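Planwood 양팔 원격조작 키트 두 달 써 본 후기 (내돈내산)

작년부터 살까 말까 고민만 하던 Planwood 양팔 키트, 결국 질렀어요! 손으로 리더 암을 잡고 움직이면 작업대 위 팔 두 개가 그대로 따라 하고, 그 동작이 시연 데이터로 저장되는 방식이에요. 조립은 다섯 시간쯤 잡으라고 되어 있는데 저는 배선에서 한 번 틀려서 이틀 걸렸습니다ㅠㅠ 설명서 그림이 너무 작아요.

일단 조작감부터. 리더 암이 생각보다 가벼워서 오래 잡고 있어도 손목이 덜 아파요. 전에 쓰던 Tichý 조종기는 버튼으로 축을 하나씩 돌리는 거라 병 하나 집는 데도 한세월이었거든요. 이건 그냥 손 가는 대로 움직이면 되니까 처음 해 본 동생도 금방 하더라고요. 다만 그리퍼 쪽에 힘이 얼마나 들어가는지 손에 전혀 안 느껴져요. 얇은 페트병은 자꾸 찌그러뜨리게 됩니다. 저는 그리퍼 닫힘 한계를 낮춰 놓고 쓰는데 그러면 또 작은 병이 미끄러지고... 아직 딱 맞는 값을 못 찾았어요.

제가 가르치는 건 작업대에 흩어진 병 정리예요. 지금까지 시연 179개를 모았고, 그중 절반은 두 팔이 서로 가까워질 때 머뭇거려서 버릴까 생각 중이에요. 양팔이라 좋긴 한데 가운데에서 만나는 구간이 진짜 어려워요! 한쪽을 먼저 빼고 다른 쪽이 들어가는 순서를 정해 두니까 훨씬 나아졌고, 이 요령은 사용자 게시판에서 Costel Radu 님 글 보고 배웠습니다 (감사해요).

녹화 프로그램은 좀 아쉬워요. 시연 하나를 지우려면 메뉴를 세 번 들어가야 하고, 이름을 바꾸면 목록 순서가 엉켜요. 7월 업데이트에서 고친다고 했는데 아직 그대로예요. 대신 재생 기능은 마음에 듭니다. 방금 한 시연을 팔이 그대로 다시 해 주니까 어디서 손이 떨렸는지 바로 보여요. 좀 민망할 정도로요ㅋㅋ

케이블은 꼭 위로 넘겨서 여유 있게 잡으세요. 저는 처음에 짧게 묶었다가 손목 돌릴 때마다 당겨져서 다 풀고 다시 했어요. 한 팔만 필요하면 Urnley 쪽이 더 싸고, 양팔로 시연을 많이 모을 분이면 이쪽 추천이에요. 별 다섯 개 중에 네 개 줍니다.

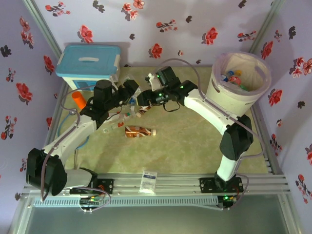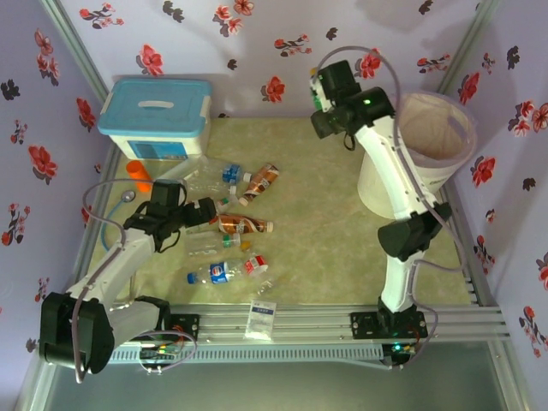 병 정리 작업 중인 양팔, 두 장 모두 같은 작업대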